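ok quick thread on the Prusham library hours thing bc people keep asking me

May 18, 2021

1/ the branch on Castaño St is set to lose evenings. all of them. closes at 5 starting next month. so if you work days, good luck

2/ the reason given is low traffic after 5. but the numbers are from January. when half the rooms were still roped off and you had to book a slot to return a book

3/ building's been lending since 1738 if you believe the plaque. made it through a flood and a roof fire. now its a spreadsheet

4/ petition was at 256 signatures last night. needs 400 to get on the agenda. paper ones count too, there's a sheet at Hallex Hardware by the register
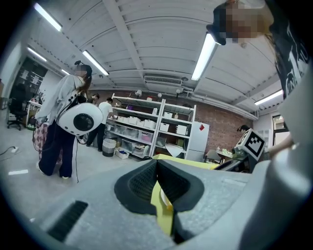

wait does a signature count if you live over the line in Skeron? half of us use that branch, ours has no kids section at all. asking for my whole street

5/ good q from the replies. YES Skeron counts as long as you have a card. put the card number next to your name or they toss it

6/ also pls don't email the front desk. they didnt decide this and they're getting yelled at. email the town clerk, adress is on the petition page

7/ meeting is 2 hours, public comment comes first, you get your turn if you sign in at the door. I'm going straight from work so will be late and hungry

8/ muting this for a bit, kid needs dinner. sign the thing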